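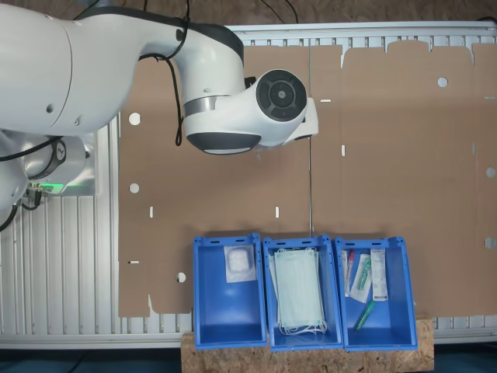

Kulap Sangkhawat

4. Setting up your dream journal in Venar

Before you start this section, please finish section 3 (account and language). You need the Venar app on your phone and five quiet minutes. A paper notebook is useful for the first week, but you can do without it.

4.1 Make the journal

1. Open Venar and tap the moon at the bottom of the screen.
2. Tap New journal. Give it a name. Short names are better, as long ones are cut on small phones.
3. Choose the symbol list. There are two lists: Pradia, with 34 symbols, and Nekeo, with 216. For a beginner I recommend Pradia. You can change to Nekeo later and your old entries stay.
4. Set the morning reminder. The app suggests 7:30 a.m. Set it a little before you normally take your first coffee, when the dream is still fresh.
5. Tap Save.

Note: If you change from Nekeo back to Pradia, the symbols that Pradia does not have will be shown in gray. They are not deleted. 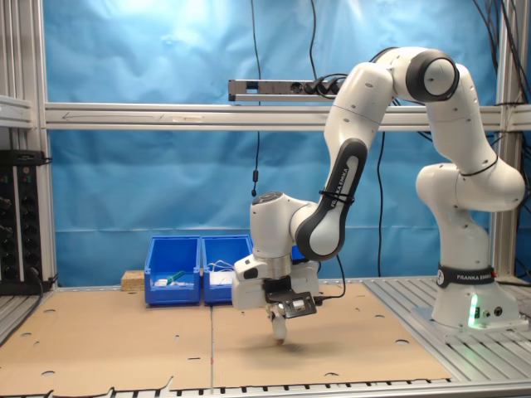 4.2 Write the first entry

1. When the reminder comes, tap it. An empty page opens.
2. Write what you remember in the order it comes to you. One entry can hold 3000 characters.
3. Do not correct the spelling now. The app does not read your spelling, only the symbols you mark.
4. Hold your finger on a word (for example "stairs" or "river") and choose Mark as symbol. If the word is not in your list, the menu offers the nearest one. You may refuse it.
5. Choose the feeling you had at waking. This is the feeling at waking and not the feeling inside the dream — many users mix these two, and then the monthly page looks strange.
6. Tap Close the night.

Caution: After you close the night you can add text, but you cannot remove a symbol. Please check the symbols before step 6.

If you remember nothing, tap Empty night. It is good to do this also. The monthly page needs the empty nights to draw the line correctly.

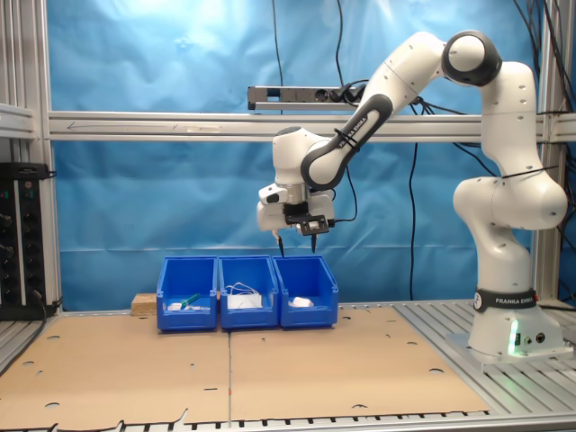

Full guide: 1341 words

4.3 Read the monthly page

The monthly page appears after ten closed nights. At the top you see your most frequent symbol, and under it a short reading. The readings were written by Su-bin Tak and they are made for reflection. They do not tell the future, and they are no replacement for a doctor if you sleep badly.

1. Read the text one time without touching anything.
2. Tap the symbol to see the nights where it appeared.
3. If the reading does not fit you, tap Another view. Each symbol has a second reading, which is often the opposite of the first.
4. To keep a reading, tap the pin.

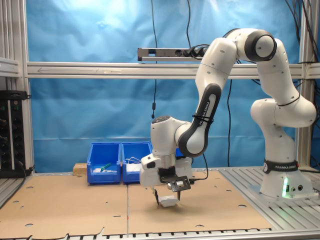
Robot arm with a small camera module angled toward the table.

4.4 Share or print

Sharing is off when you install the app. To turn it on, go to Settings, then Journal, then Sharing. Only the monthly page can be shared — the nights themselves stay on your phone.

For printing, choose the Panagiotou layout if you want space for handwriting.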